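Harb Street Community Rooms
Minutes of the users' meeting, April

Meeting opened 2 pm. Apologies were taken as read. Minutes of the previous meeting accepted.

1. Lost property
Unclaimed items are to be kept for 14 days and then passed to the Kakport op shop. The calculator and the Chinese picture book go on the list at the front desk.

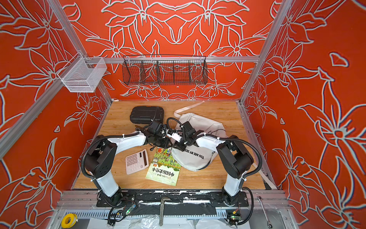 Photo: Urkilell Rooms Newsletter

The black hard case is to be listed separately. Carried.

2. Baskets
Members asked whether more wire baskets should be ordered from Gasteck. The quote is $69 for 3, delivery included. Held over, as those already up are not being used. Labels to be made first.

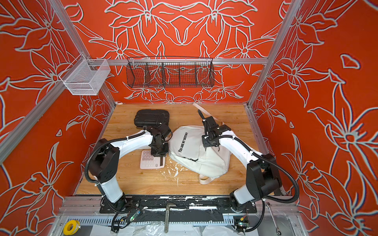
Cleaning was discussed next. The roster has lapsed and will be redone before the school holidays. Groups are to sweep up at the end of their booking, including small bits such as the white flakes on the wood-grain board beside the "YOU ARE MY DESTINY" bag. A dustpan will be bought out of petty cash.

3. Other business
Colour of the new noticeboard: green, carried. Key deposit unchanged.

Meeting closed 3.14 pm.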